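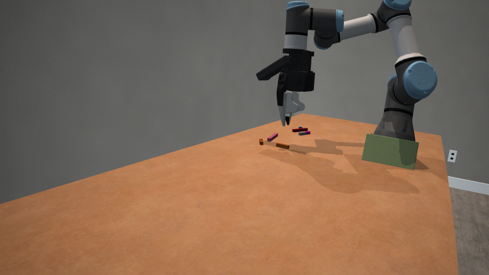

**What happens to the people on a packing line when an arm takes over the sorting?**

They move to the two ends of it, preparing what the arm is given and checking what it lets go.

At Perniter, which packs sample sets of coloured bars for the flooring trade, the sorting bench used to take four people per shift. It now takes two. The others were retrained for kitting and returns, and the shift pattern was left as it was until July.

Alina Onu, the production engineer, rehearsed the layout in simulation before any floor space was cleared. Her team ran 2373 trial picks on scattered bars, changing the spacing and the angle between runs. Of these, 1166 used bars that touched or overlapped, the condition that had caused most stoppages in an earlier trial by the supplier, Tornamach.

The results changed the manual work first. Bars are now tipped on to the table in smaller batches, and an operator spreads any pile before releasing the cell. Floarea Sârbu, who sorted by hand for 13 years, wrote the spreading instruction. "The first version told us to separate everything," she says. "That took longer than sorting it."

Jomar Salazar looks after the cell on days. His complaint concerns the alarm list, which gives a missed pick the same priority as a blocked guard. Tornamach has agreed to split the two in the next software release.

Pay has been harder to settle. Spreading was graded as handling work, while clearing a fault was graded as machine minding, and one operator does both in the same hour. Iwona Sowa, the union representative, wants a single grade at the higher rate. Perniter has offered an allowance for each shift spent at the cell. Talks resume after the July stocktake.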